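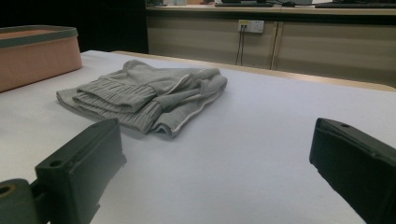
Figure 2. Folded gray knit garment with ribbed cuffs.

3.2 Household laundry practice and garment lifespan

The second part of the survey asked how often people washed knit clothing worn at home, and how long they kept it. Of the 200 households contacted in Janby and Fokden, 188 returned a complete wash diary. The diaries ran through February, when indoor clothing is worn most and outdoor drying is hardest.

Respondents recorded each wash by garment type, water temperature, and drying method. We grouped sweatshirts, sweatpants, and pajamas under a single heading (soft knits, Figure 2), as the pilot study by Kopecký and Čierny had shown that people did not separate them in a consistent way. Jeans and woven shirts were kept apart and are covered in Section 3.3.

Soft knits were washed more often than respondents had estimated in the entry interview. Most people said they washed such items "when they look dirty," but the diaries show a fixed weekly habit in 79 households, with the whole load going in together whether or not each piece had been worn. Households with children under six washed more often still — in several cases after every wearing.

Drying method depended mainly on housing. Apartment residents in Fokden used indoor racks, while those in the older row houses in Janby used a line in the yard when weather allowed and a tumble dryer when it did not. Forty households owned a dryer. Their owners more often reported shrinkage and loose waistbands, although we did not measure the garments and cannot separate dryer wear from the effect of frequent washing.

When asked why they had last thrown out a soft knit, respondents most often named stretched cuffs or collars, followed by pilling and stains that would not come out. Holes came fourth. This order differs from the one Ďurica found in Jimcombe, where holes came first. His sample was older and included many people who mended clothing at home, and the difference may come down to that. Only a few of our respondents had repaired a knit garment in the past year, and most said they did not know how to replace ribbing.

Garments no longer fit for going out were rarely discarded at once. They were moved to a second use — sleepwear, yard work, painting — and washed less carefully from then on. The diaries did not track this change, so the lifespans given in Table 4 should be read as minimum values.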